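Vomham launches the Karnness bottle sleeve this April

Hi, I'm Efa Prosser, and I run the little product team at Vomham. I've been itching to share this one! Starting in April, our Karnness sleeve goes on sale online and in the Papadakis stores, at last in a size for tall, skinny bottles (the kind that always fall over in my bag).

We spent 4 months on it, and I carried a sample pretty much everywhere, including two very muddy camping trips. It slides on from the bottom, folds flat in a drawer and goes through the wash with your towels. We're making 2,166 in the first run, and around 600 are already spoken for by people on our mailing list, so thank you, you lovely bunch!

Color was the big argument in our office. I wanted mustard. Plain black won, and I've come around to it, mostly for how it sits with everything else in black on my desk.
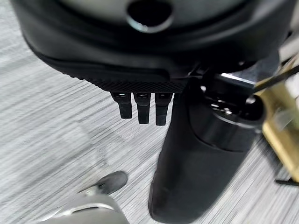

Black on black, with a tall cylinder at right.

Mustard may still happen, so write and back me up! Stores that want samples can ask for me at the Vomham front desk, mornings are best.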